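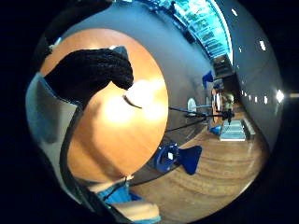 By Timo Rathjen | 3 Jun 2018

I went over to the Flamdale robotics club last night thinking I'd stay for ten minutes, and I got home way past dinner. They're getting ready for the Urkent handling contest in October, and this year the whole thing is about objects that robots hate: big, flat, round and shiny. So a varnished wooden disc it is, and everybody in the club has strong feelings about it by now.

The first job is all people and no motors. Somebody puts on a knitted glove, presses their fingertips over the rim and tries out different holds while the others argue about where the fingers ought to go. I had a turn too (my grip was declared "interesting," which I'm choosing to take as praise). They want 300 of these holds recorded before anyone writes a line of code for the arm, and they were at 61 when I left!

Wendelin Gisler, the club's coach, told me the shine is the hard part. "Put a light over varnish and you get a big white patch right where you want to look for the edge," she said. Last year's team lost the rim over and over in practice and came in seventh, so there's some pride on the line here.

The club has 7 members going to the contest, most of them in their first year, and each run gets 90 seconds on the clock. Lomix is lending them a second arm for the summer, and they still need a ride for all the gear. If you've got a van and a free weekend in October, get in touch with Wendelin through the club page. I'm going back next week to work on my grip.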